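工坊笔记 > 果酱与糖渍 > 柑橘 > 带皮橘子酱试煮

2022年1月27日，Beltalville 工坊，后厨

先记结果，免得写着写着又跑题：今天这锅凝了，味道比上回亮，颜色偏深，皮还是有一点韧。苦味我能接受，Sylvie 觉得还可以再收一收。细节往下写。

上次那锅失败的原因我想了好几天，洗澡的时候想，等公交的时候也想。那锅放凉之后像糖水，勺子舀起来哗啦一下就流下去了，皮全浮在瓶口，下半瓶清汤寡水，看着特别丧气。当时我怪火小，Stelios 怪我糖放早了，Fotini 说我们俩都没讲到点子上，问题在核和白瓤，我嫌麻烦，把籽和筋膜都扔了，果胶跟着一起进了垃圾桶。她讲这话的时候我嘴上不服，回来翻了一遍以前的页，凡是凝得好的，旁边都写着“纱布包”三个字，凡是稀的都没写。好吧，Fotini 赢了，这一页就算给她认错（Fotini 你要是看到了，不用特地来跟我说）。

所以今天的思路很简单：皮、肉、渣三样分开处理，渣不扔，用纱布包起来一起煮，其他变量尽量不动。糖还是那种粗砂糖，锅还是那口厚底的宽锅，灶眼也还是靠窗的那个。唯一没办法不动的是果子，上一箱用完了，这次是 Stergiou 送来的新一批，皮比上回那箱薄，一捏就知道。薄皮好剥，可是白瓤也少，煮酱的人会有点心疼。

果子

净果 700 克，剥之前称的，蒂已经去掉。昨天晚上挑的，软的、有伤口的、闻着有酒味的都拣出去给 Ezekiel 做他那个醋了（他什么都能拿去做醋，我怀疑他家里没有一样东西不是酸的）。挑剩的洗了两遍，温水一遍，凉水一遍。温水那遍要用手搓，蜡这个东西看不见，但是搓过之后手指头会有点涩，以前偷懒没搓，煮出来面上漂一层说不清的雾，舀都舀不干净。

洗完摊在毛巾上晾。这里插一句给新来的人：毛巾请用深色的那几条，白的留给玻璃瓶擦口用。橘皮油沾在白毛巾上是洗不掉的黄印子，洗多少次都在，Pui-shan 已经为这件事在黑板上写过两回了，第二回字比第一回大很多。

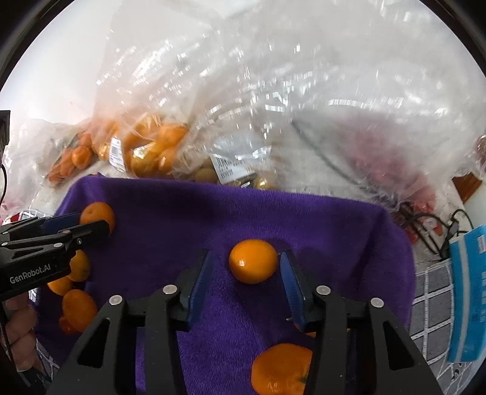
图：紫毛巾上的橘子，底下那只还露着一点绿蒂。

带蒂的果子放得久，这一点我越来越相信。蒂一掉，那个小坑就是最先坏的地方，先发白，再发绿，然后一整箱都有味道。所以箱子里的先别动，要煮的时候再摘，摘的时候转一下再拔，硬扯会带下来一块皮。以前在 Beltalville 老市场边上那间小铺子做的时候，老板娘用小剪子贴着果皮剪，剪得又快又平，我学了一个冬天也没学会，总要留个小茬扎手。

选果子这件事想多写几句，因为每年都有人问我同样的问题，写下来以后就可以指给他们看。吃的橘子和煮的橘子要求不一样。吃的要甜，要汁水多，要没籽；煮的要香，要酸，有籽反倒是好事。熟过头的千万不要，果胶已经散了，怎么煮都是稀的，最后只好拼命加糖加时间，煮出来一锅焦糖味的东西，橘子味反而跑光了。我喜欢稍微早一点的，颜色已经上来，捏着还有弹性，掰开的时候皮油会喷你一手的那种。喷一手是好兆头，香味全在那层油里。

皮

剥皮我还是用手剥，没用刀。刀削的皮薄而漂亮，可是白瓤留在果肉上，后面处理筋膜会更烦。手剥下来的皮整片摊平，拿勺子背刮白瓤，刮到能隐约透光就停。别刮得太狠，上上次我一时兴起刮得干干净净，煮完皮像塑料片，嚼着咯吱咯吱，Sylvie 尝了一口默默把勺子放下了，那个表情我到现在还记得。

刮下来的白瓤放进渣碗，一点都别浪费，都是果胶。

切丝。我切得不太匀，粗细差得蛮多的，后来又回头把粗的再切了一遍。粗细不匀最大的毛病在煮：细的已经化了，粗的还夹生。要是你跟我一样刀工一般，干脆把皮卷起来切，卷成烟卷那样，左手按住，右手只管往下走，别看手机。皮太湿会打滑，先用布吸一吸再卷。

焯水焯了两道。冷水下锅，烧开，滚一小会儿，倒掉，再来一遍。第一道水倒出来黄黄的，味道很冲，苦得直皱眉；第二道淡多了，我尝了一口，只剩舌根一点点。Fotini 的做法要焯三道，她那边用的是苦橙，皮厚，三道合理。我们的薄皮橘子焯三道就太可惜了，香气跟着水全进下水道。上回我只焯一道，苦得有点霸道，这回两道，我自己觉得正好。Sylvie 还嫌苦，她喜欢的那种甜度我给小孩子吃都会犹豫一下。口味这东西没法吵，下回可以分两小锅，一锅两道一锅三道，蒙着眼睛尝，看看她到底分不分得出来（我赌她分得出来，她舌头比我好）。

焯完的皮丝挤干，团成一团放在碗里，摸着软软的，指甲能掐断。这一步一定要掐！糖一下去皮就不会再变软了，这是我吃过好多亏才记住的：糖会把皮里的水拽出来，皮会收紧，之前是什么硬度，之后只会更硬。今天出锅之后皮有点韧，我回想了一下，掐的时候好像只掐了上面几根细的，没去翻底下的粗的。自己偷懒，没什么可怪的。下次从碗底捞几根粗的来掐。

肉

果肉掰成瓣，撕筋膜。这一段很无聊，放了一张老唱片，听完了一面还没撕完。Ezekiel 中间路过，站着帮我撕了一会儿，边撕边吃，我说你吃掉的要从重量里扣，他说他吃的是质检样品。行吧。

筋膜、籽、瓤，统统进纱布。纱布用双层，单层会漏籽，籽漏进酱里，顾客咬到是要写信来的（真的收到过，信写得还很客气，让人更加难受）。包的时候别扎得太紧，里面要留余地让水能走动，扎紧了就是一个死疙瘩，煮半天里头还是干的。绳子留长一点搭在锅沿外面，等下好捞。绳头离火远点，上个月有人把绳头烧着了，我不点名，他自己知道。

果肉没有打碎，用手捏的，捏到没有整瓣就行。用机器打会打进去很多空气，泡沫多得撇不完，颜色也发白，像加了奶。Pui-shan 喜欢那种匀匀的质地，说抹面包好抹。我喜欢看得见果肉的，面包上坑坑洼洼也没关系。目前工坊里两派人数差不多，谁也没说服谁。

水

水 900 毫升，净水壶里接的。以前我都是凭感觉，没过果肉就停，结果每一锅都不一样，记录也没法看。后来 Stelios 逼着我用量杯，他把量杯挂在灶台正前方，抬头就撞到额头，撞了几次也就养成习惯了。

果肉、皮丝、纱布包、水，全部下锅，泡着。本来打算泡一整夜，时间不够，从早上泡到午饭后。泡过的水会变得有点滑，手指捻一捻能感觉到，那个滑就是果胶开始出来了。今天捻起来滑得不算明显，我有点担心，还特地叫 Fotini 来捻，她捻完说“够了，别那么神经质”。

下次还是泡夜。泡夜的好处除了果胶，还有皮会更软。今天的韧多半跟这个也有关系，先记一笔，和上面掐皮的事放在一起看，一次改一样，先改泡的时间。

煮

开始不放糖，中火，先煮到皮烂。水汽上来以后整个后厨都是橘子味，前面店里的人探头进来问是不是有东西可以吃，没有，出去。

这一段不用一直站着，隔一会儿搅一下，看看锅底有没有挂住。我利用这段时间把瓶子洗了，进烤箱。瓶盖另外放，别进烤箱，里面那圈胶受不了，用开水烫一下就好。瓶子倒扣在架子上，热着等酱，热瓶装热酱，冷瓶装热酱会炸，炸一次你就一辈子都记得了。今天洗了 11 个，最后用到的没那么多，剩下的我重新收进柜子里，口朝下，谁要用之前再烤一遍，别直接拿去装。

皮煮到用两个手指能捻断以后，把纱布包捞出来，放在筛子上压。这一步最值得花力气，压出来的东西黏黏稠稠、有点浑，像米汤，那就是整锅酱的骨头，刮干净，全部回锅。我戴了两层手套还是烫得跳脚，以后应该先放一放再压，凉一点也不影响。Ezekiel 教我用两个盘子夹着压，省力，可是汁会从旁边喷出来，我的围裙前襟现在全是星星点点的黄。

然后放糖。关火放，搅到完全化开，勺子在锅底划过去没有沙沙声了，再开火。这一点我以前也不当回事，糖没化就开大火，结果放几周之后瓶子里结晶，一口下去像嚼沙子。Stelios 怪我糖放早了，他讲的是另外一件事，他的意思是皮还没烂就加糖。这两件事要分清楚，我在旁边画了个圈提醒自己。

柠檬汁跟着糖一起下，挤了一个，籽顺手扔进纱布包就好了，可惜那时候纱布包已经捞出去了。下次提前挤，籽能派上用场。

开大火，这回就不能走开了。泡泡先是大而乱，噗噗地往上顶，浮沫发白，撇掉；再后来泡泡变小变密，声音也变了，从哗哗变成咕嘟咕嘟，低沉一些，像远处有人在讲话。我现在越来越靠听的。Sylvie 笑我玄乎，她只信温度计。她那支 Polell 温度计今天也插着，一直差一点不肯上去，我看着冷盘子上的酱已经起皱了，就没等它。到底是探头碰了锅底还是没碰到，或者表本身漂了，要拿冰水和开水各对一次。这件事归我，写在这里就赖不掉了。

冷盘子测试：冰箱里冻了几个小碟子，滴一勺酱上去，等一会儿，用手指推，起皱就是到了，推开以后中间一条路不合拢也算到了。第一碟完全没皱，第二碟皱了一点点，又滑回去，第三碟我觉得行了，Sylvie 觉得还差一口气，于是又煮了 4 分钟，第四碟皱得非常好看，像老人手背的皮。测的时候记得把锅端离火！我每次都强调，每次都有人一边等碟子一边让锅在火上继续滚，碟子还没看完，锅里已经过头了。

过头的样子也写一下，免得新人不认得：颜色发褐，泡泡黏得起来一个就不肯破，闻着有糖稀味，凉了以后硬得能把勺子立住。这种没得救，可以加热水化开当刷烤鸭的汁，Pui-shan 试过，据说挺好，我没吃到。

颜色偏深的问题，我怀疑就是最后多煮的那一会儿，加上锅宽、火大，边上一圈先焦了一点点。搅的时候要照顾到边，我习惯性地只搅中间，边上那一圈刮下来是琥珀色的，混进去整锅就暗一档。深一点我倒不讨厌，放在窗台上对着光看，像很浓的茶，只是跟标签上印的那个亮橙色对不上，Sylvie 管标签，她比较在意。她说要么酱变亮，要么标签变深，总得动一样。

装瓶

关火以后先静置，别急着装。这是治皮丝上浮的唯一办法：刚关火的时候酱还稀，皮轻，全往上跑；放一放，等面上结一层薄皮，轻轻搅匀再装，皮就会老老实实待在中间。今天静置得够，瓶子立起来看，上下都有皮，分布得很匀，我非常得意，拿着瓶子给每个人都看了一遍，包括来修水管的师傅，师傅点了点头。

漏斗用宽口的。Flostov 那个新漏斗到了，口径合适，就是柄太短，手离热气太近，用布包着柄勉强可以。老的那个先别扔。瓶口滴到的要马上擦，白毛巾就是这时候用的，沾一点开水，拧干，沿着口转一圈。口上有糖的话盖子会粘住，顾客拧不开，而且容易长毛。

盖好以后倒不倒扣，又吵了一轮。Ezekiel 坚持倒扣，他妈妈就是这么做的；Fotini 说倒扣没用，酱糊在盖子上还难看，老老实实水浴。我两边都不想得罪，今天按 Fotini 的来，水浴。听盖子“嗒”“嗒”一个个缩下去的声音是整天里最舒服的一段，坐在小凳子上什么也不干，就听着。有一个迟迟没响，等到收工还鼓着，那瓶放冰箱，大家早餐先吃掉。

试吃

晚饭前尝了。配的是昨天剩的吐司，烤过。

我：香气很足，前面是甜，后面苦上来，苦完又回一点酸，很舒服。皮韧，咬得断但是要用力。
Sylvie：苦偏重，颜色深，凝得好，“比上次那个汤强”。
Fotini：没评价，吃了两片。
Stelios：想要再酸一点，建议柠檬加半个。
Pui-shan：还是觉得应该打碎。

Ezekiel 不在，给他留了一勺在盖着的小碗里，碗在冰箱上层，别人不要动。

酸的问题我倾向于同意 Stelios。酸一点，甜就不那么顶，颜色据说也会亮些。柠檬加多以后果胶的反应也会快，煮的时间能缩短，搞不好颜色和酸度一起解决了。当然也可能凝过头，试了才知道。

涂在吐司上之外还试了别的：兑热水，搅开，当茶喝，皮丝沉在杯底，用小勺子捞着吃，很好，嗓子舒服；拌酸奶，也好，就是酸上加酸，Stelios 会喜欢；夹咸奶酪，意外地好，咸味一压，苦味变得特别干净。夹奶酪那个我吃了好几块，晚饭也就没怎么吃。可以考虑店里搭着卖，跟前面的人商量一下。

杂事

皮渣压完以后没扔，摊在烤盘里用烤箱余温烘着，明早看看能不能磨粉。磨成粉可以撒饼干，也可以放到浴室里闻个味道。要是发霉了就当我没说。

那锅焯皮的头道水，倒之前我留了一小瓶，想试试擦灶台。擦了一块，油是下来了，香也是香的，就是干了以后发黏，还得拿清水再走一遍，等于擦两遍，不划算。算了。

灶眼靠窗那个火有点偏，左边旺右边弱，锅要隔一会儿转一转。我用粉笔在灶台上画了个箭头，指旺的那边，擦灶台的人手下留情。

刀该磨了，切皮的时候尤其明显，压下去皮先扁再断，油都被挤到案板上去了。案板现在香得不像话，切葱请用另外一块。

三月份那批要给 Stergiou 回信，问他们晚熟的品种还有没有，最好能要到籽多一点的。他们大概会觉得奇怪，别人都要没籽的。顺便问一下箱子底下能不能多垫一层纸，这次最下面有几只压软了，全归了 Ezekiel 的醋。

下次要改的（一次一样，别贪）：

先改泡夜，其余照旧，看皮软不软。
泡夜要是管用，再动柠檬。
掐皮从碗底掐。
搅边！
温度计对表，我来。
纱布包凉一凉再压。

另外，谁把我的木勺拿去搅蒜酱了，请自觉给自己买一把新的，那把我不要了，蒜味洗不掉的，今天我拿起来闻了一下差点就下锅了。柜子第二格里贴了橙色胶带的是果酱专用，别的都可以随便用，这一把不行。

写到这里烤箱的灯灭了，皮渣那盘我没拿出来，明早谁先到谁看一眼。

相关笔记
上一锅为什么是稀的：橘子酱补记
苦橙焯三道（Fotini）
软果子的去处：橘子醋第二缸
冷盘子测试怎么看
瓶盖不缩的几种情况
金橘整颗糖渍，慢火版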